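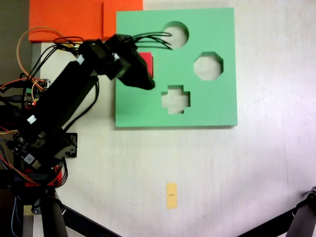

The arm over the green sorter board, red block and all.

So the Bolgate arm has a fault, and it took me most of August 2020 to find it. I'd been so proud of this thing! I started the project (Harasum, don't ask) back in April, and all it has to do is pick up a red block and put it where I tell it. Simple, right?

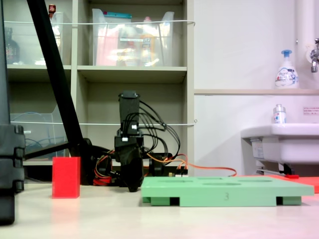 Well, 23 runs into a batch of 30, the elbow just let go. No warning, no error on the laptop, and the whole upper half came down with a smack I could hear from the next room. I had my hand near the board a minute before - not my smartest moment. My first guess was the Flirard software, so I spent two evenings reading a log with 665 lines in it and found nothing at all.
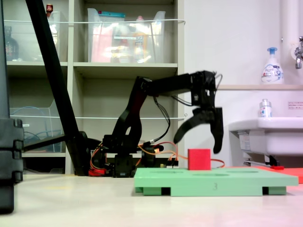 Then I wiggled the orange wire by the base while the arm was holding still, and down it went again. A loose crimp! It cut the power every time the cable got tugged. I've made a new one with more slack and tied it down, and I'm adding a big fat stop switch before I run anything else. Hands stay off the table while it's powered, too. Next up is a long test, 1000 picks if I can stand the noise.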